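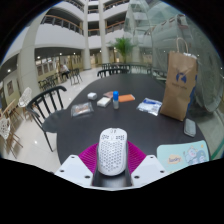

Souris blanche à coque perforée, au-dessus de la table sombre.

Je tiens depuis quelques mois un petit nœud d'indexation pour mon usage personnel, et je m'en sers surtout pour vérifier ce que racontent les projets de jetons quand ils publient leurs bilans. Cette fois, il s'agit de Dasta, une collection de certificats numériques lancée en juin, dont les redevances à la revente devaient financer un fonds de conservation pour les fichiers eux-mêmes. J'en possède 4, achetés à la première émission. Je précise ce point pour que le lecteur sache d'où je parle.

Le principe annoncé était simple. Chaque certificat renvoie à un fichier de description, lequel renvoie à une œuvre sonore de courte durée. À chaque revente, un pourcentage du prix est versé à un contrat de trésorerie. Ce contrat paie l'hébergement des fichiers sur un réseau de stockage distribué, par périodes renouvelables. Tant que la trésorerie est alimentée, les fichiers restent disponibles. La documentation employait le mot « permanent » à plusieurs reprises, ce qui m'avait déjà paru imprudent à l'époque.

La collection compte 400 pièces. Le contrat d'émission est un contrat standard de jetons non fongibles, avec une extension qui déclare le taux de redevance et l'adresse bénéficiaire. Il faut insister sur le verbe « déclarer ». L'extension expose une fonction de lecture : on lui donne un identifiant et un prix de vente, elle renvoie une adresse et un montant. Elle ne prélève rien. Le prélèvement dépend entièrement de la place de marché qui exécute la transaction, et qui peut interroger cette fonction ou l'ignorer.

Au lancement, la quasi-totalité des échanges passait par Zondberg, qui appliquait les redevances sans option de sortie. À l'automne, Zondberg les a rendues facultatives pour l'acheteur, avec une case décochée par défaut. Kopecký, l'autre place où Dasta s'échange, ne les a jamais appliquées. J'ai donc voulu mesurer ce qui arrivait réellement dans la trésorerie avant et après le changement.

La méthode, pour ceux qui voudraient la reproduire sur une autre collection. J'extrais tous les événements de transfert du contrat d'émission, depuis le bloc de déploiement. J'écarte les transferts depuis l'adresse nulle, qui correspondent aux émissions, puis les transferts entre deux adresses sans contrepartie dans la même transaction, que je considère comme des mouvements internes ou des dons. Pour chaque transfert restant, je cherche dans la même transaction un versement vers l'adresse de trésorerie. S'il existe, je calcule le rapport au prix payé. Sinon, je note zéro.

Deux difficultés. La première concerne les achats groupés : un acheteur prend plusieurs pièces en une transaction, la redevance est versée en un seul bloc et il faut la répartir au prorata des prix. La seconde concerne les offres acceptées en jeton enveloppé, qui n'apparaissent pas dans les transferts de valeur native. Mon premier script les comptait comme des ventes sans redevance, et j'ai failli publier des chiffres faux. Getsemaní Jaramillo, qui a relu le code, a repéré l'erreur en comparant une transaction à la main avec la trace d'exécution. Je l'en remercie.

Une fois le script corrigé, le résultat est net. Avant le changement chez Zondberg, 80 % des ventes retenues comportaient un versement à la trésorerie. Depuis, la proportion est tombée à 12 %. Le volume d'échanges, lui, a peu varié sur la période, et le prix médian non plus. La baisse des recettes vient donc presque entièrement du mode de prélèvement. Je ne vois pas dans les données de désaffection particulière pour la collection.

Le bilan publié par l'équipe présente la chose autrement. Il parle d'un « ralentissement du marché secondaire » et donne un graphique des recettes cumulées, qui par construction ne peut pas descendre. Un graphique des recettes par période aurait montré la rupture immédiatement. Je leur ai écrit par le formulaire prévu à cet effet. La réponse renvoie à la documentation, sans commenter le point.

Reste la question du stockage. Le contrat de trésorerie est public, et l'on peut lire les paiements sortants. Ils vont à Prornby, le prestataire qui épingle les fichiers sur le réseau distribué et renouvelle les périodes. Un contenu adressé par empreinte a une propriété utile : si quelqu'un, n'importe où, conserve une copie et la met à disposition, l'adresse inscrite dans le jeton redevient valide. La perte n'est donc définitive que si toutes les copies disparaissent. Encore faut-il que les copies soient identiques à l'octet près, et que le découpage en blocs utilise les mêmes paramètres qu'à l'origine – faute de quoi l'empreinte racine diffère et le fichier est introuvable à l'adresse attendue.

J'ai récupéré les fichiers liés à mes propres certificats et recalculé les empreintes localement. Trois correspondent du premier coup. Pour le dernier, l'empreinte ne correspondait qu'avec une taille de bloc différente, ce qui laisse penser que l'envoi initial a été refait avec un autre outil. La documentation n'en dit rien. Je recommande aux détenteurs de faire la même vérification et de noter les paramètres quelque part, par exemple dans un fichier texte à côté de la sauvegarde.

Il existe des contrats d'émission qui imposent la redevance en bloquant les transferts opérés par des places non agréées. Dasta n'utilise pas ce mécanisme, et son contrat n'est pas modifiable. Une migration vers un nouveau contrat serait possible techniquement, par dépôt de l'ancien jeton et émission du nouveau. Elle suppose que les détenteurs acceptent, que les places reconnaissent la nouvelle collection, et que l'équipe tienne la liste d'agrément dans la durée. Je n'y suis pas favorable. Le filtrage réintroduit un intermédiaire là où le jeton devait s'en passer, et il se contourne par un contrat enveloppe assez facile à écrire.

Une solution plus modeste serait de prélever sur la trésorerie actuelle de quoi payer une période longue en une fois, tant que le solde le permet, puis de publier la liste complète des empreintes avec leurs paramètres de découpage. Les détenteurs intéressés pourraient alors épingler eux-mêmes la collection entière. Les fichiers sont courts et l'ensemble tient sans peine sur un petit serveur domestique. C'est ce que j'ai proposé dans un second message, pour l'instant sans réponse.

Le script tient en un seul fichier, sans autre dépendance qu'un client pour interroger le nœud. Je l'envoie sur demande. Il faut y modifier l'adresse du contrat, celle de la trésorerie et le bloc de départ. Les adresses des contrats de place sont dans un tableau en tête de fichier, à compléter si la collection visée s'échange ailleurs. Le traitement des échanges directs, pièce contre pièce, n'est pas encore fait : ils sont exclus du calcul.

Publié le 8 décembre 2023 | Contact | © Tous droits réservés | Retour en haut de page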